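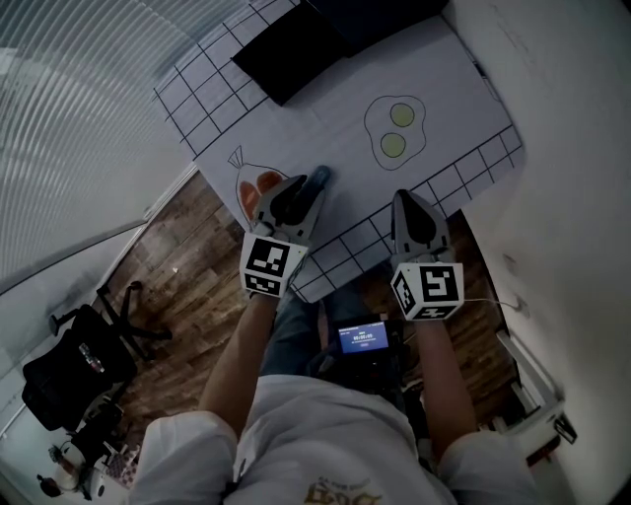
Wiebke Brinkmann wrote after my previous entry to object to one word in it. Demonstrations collected with hand-held grippers, she argued, should not be called "robot data", as the robot has no part in them until the policy is trained, and a reader could easily conclude that the arm had been consulted. She asked that I either defend the term or withdraw it.

I withdraw it. The term used in the remainder of this entry is "hand-held demonstrations", and I have corrected the earlier text accordingly. Her objection also touches the question that our group has been working on since July, and I would like to set out the present state of that work.

The method is simple to state. A person holds one gripper in each hand and performs a task at a table. Printed markers on a cube attached to each gripper allow the position and angle of the fingertips to be recovered from camera images. The recovered paths are then used to train a policy, and the policy is run on a pair of arms fitted with similar fingers. The advantage is speed. A person working in this manner can complete a short grasping task many times in the period that a remotely operated arm would need for a few attempts, and the motions are closer to ordinary hand movement.

The difficulty is that a person can do things that the arms cannot. Human wrists turn quickly, elbows move out of the way without thought, and a person leans over the table when a reach becomes long. None of this is recorded as a limit. The training data therefore contain paths that are entirely reasonable for a person and impossible for the machine. Our study, which we have named Jelto, asks how much of this material should be removed before training, and by what rule.

Three rules were compared. Under the first, every demonstration was kept. Under the second, a demonstration was dropped in full if any part of it fell outside the reach of the arms. Under the third, only the portion outside reach was cut, and the remaining pieces were used as separate short examples. Baltasar Fuentealba wrote the reach check, and Dean Staniforth ran the trials on the arms at our Mapplebeck site. The task was the same throughout: grasp an upright object with one gripper, pass it to the other, and set it down again.

The results were not what I had expected. Keeping everything gave the weakest policy, as one would suppose, with 2 successful handovers in 14 trials. Dropping whole demonstrations raised this to 7. The third rule, which I had believed would be the best of the three because it wasted the least, reached 8. The difference between the last two is one trial, and I do not think it should be read as a difference at all.

Dean's notes are of more use here than the totals. Policies trained on the cut pieces tended to hesitate near the middle of the handover, at the place where many of the cuts had been made. The receiving gripper would approach, stop short, and approach again. Policies trained on whole demonstrations did not hesitate in this way, but they failed more often at the first grasp when the object was placed far from the center of the table. This is consistent with the fact that far placements were the ones most often removed.

Two matters remain open. The first concerns the resting hand. During a single-handed grasp, the person frequently sets the other gripper down on the table and leaves it there, open, until it is needed. On the arms, the same posture brings the fingers into contact with the surface, and the controller responds to that contact by slowing both sides. We have not decided whether to instruct people to keep the idle gripper raised, which is tiring, or to lift the recorded path by a small amount during processing. Baltasar prefers the second course. My own preference is for the first, at least for one round of collection, so that the two can be compared.

The second matter is timing. People perform the handover almost without pause, and the arms, when asked to follow at the same pace, overshoot. Slowing the recorded paths evenly helps with the overshoot but makes the closing of the fingers too gradual, and the object is sometimes pushed before it is held. A variable rate, slower in transit and unchanged during the grasp, appears to be the proper remedy – it has been written but not yet tested on the arms.

Derek Dawber has asked whether the reach check could be released separately from the rest of the code. It can, and Baltasar is removing the parts that depend on our own arms before doing so. Neville Bunting has also requested the failed trials along with the successful ones. They will be included, with Dean's notes attached to each.

The next round of collection will use the same handover task with the idle gripper raised. I will report the counts here once the trials at Mapplebeck have been completed.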